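Clurex Garment Storage Bags and Shelf Liners
Reading time: 2 minutes

The Clurex range is supplied by Filovik to schools, theater departments and small museums that need to keep printed and dyed clothing in good order between uses. It consists of a breathable cotton storage bag, a matching shelf liner and a set of write-on hanging labels. All items are sold separately under order code 2611, followed by the size letter.

The bags are cut from unbleached cotton and closed with a flat tape tie. The standard bag measures 72 cm in length and 41 cm in width and will hold folded shirts, light sweaters or a single costume with its accessories. The cloth contains no starch or optical brightener. Bags may be washed at home or in an institutional laundry before first use.

Printed T-shirts

Shirts with large front prints should be stored flat wherever shelf space allows. If folding cannot be avoided, place the fold outside the printed area and put a sheet of plain tissue between the layers. Dark shirts should be kept apart from white or pale items.
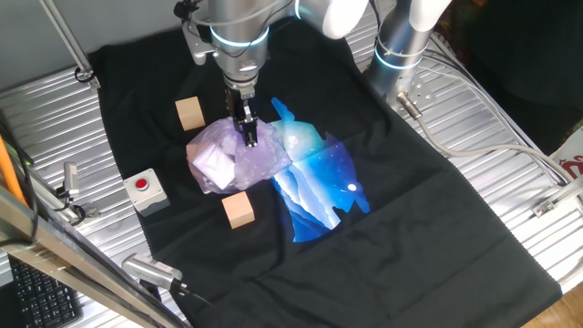 Care and Washing

Wash the bags at a moderate temperature with a mild detergent. Do not use fabric softener, which leaves a film on the cotton. The liners may be wiped with a damp cloth and must be fully dry before clothing is returned to the shelf. Some shrinkage is to be expected after the first wash, and the dimensions stated on this page are those of the unwashed bag.

Labels should be filled in with pencil or archival ink. Lernbridge, which uses the range in its costume lending program, records the fabric, the print method and the month of the last inspection on each label. Its annual inspection takes place in May.

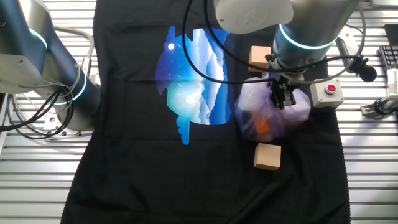

Orders are packed flat and shipped in cartons. Mixed sizes may be combined in one carton on request. Unused bags may be returned in their original wrapping.

Comments

Butkienė: We have used the standard bag for choir shirts for 2 seasons. The ties hold well. A longer bag for robes would be welcome.

costumeroom: Does the liner come in a darker color? Ours shows every mark.

Page last revised 14/02/2012

Contact Filovik | Copyright Filovik. All rights reserved. | Back to top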